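Is the long version of Stalluvgate worth looking for, or is the cinema cut enough? 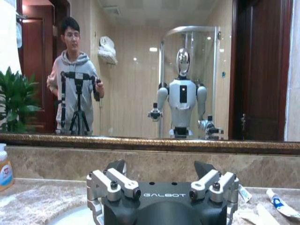

I saw the film in our small cinema when it was first shown, and I liked it very much, above all the part with the two brothers on the ferry. Now I read that there is a longer version, and that the director, Þórey Þrastardóttir, likes it better than the one we got. My problem is that I can't find out what is different. One page says that only the wedding was made longer. Another page says there is a whole new ending. I would buy the disc from Flekum, but the postage to my country costs almost the same as the film, so I want to be sure before I order. I also would like to know if the songs have subtitles. In the cinema they had none, and I think I missed something important in the song of the mother.

Posted July 2018
Shares 2

Ene

I have seen both versions, so I will try to answer in order.

The ending is the same. What people call a new ending is a short talk in the kitchen between the mother and the younger brother, and it comes before the last scene. It changes how you understand the last scene, but the scene itself has the same shots and the same music.

The wedding is longer, that is true. You see the uncle give his speech from start to finish, and there is one more dance. I found the speech too long — the actor is good, but the jokes come slowly. The best new material is in the first half, when the older brother goes to sell the boat. In the cinema cut he comes home and the boat is simply gone. In the long cut you see him agree on the price, and after this his anger at dinner makes much more sense.

About the songs: on my disc they have English subtitles, but you must choose the second English track in the menu. The first one has only the spoken parts. The mother sings about a house where all the lamps are lit and no person comes, so yes, you missed something.

If you liked the ferry part most, please know that it has no new minutes. I would still buy it.

Imau

cinema cut is better. the long one is for fans of the uncle. wait for a stream, they showed it for free one weekend last October and maybe they will do it again

Comments (5)

The speech of the uncle is the best scene in the film and I will not discuss it.

Thank you Ene, I had the disc for months and did not know about the second subtitle track!

Does anybody know if the boat scene was in the script from the beginning? It looks a little different in color from the rest.

I think it was filmed together with the others, he has the same short beard. The color I noticed too.

I ordered it now, together with a friend, so we share the postage. Thank you both for the answers.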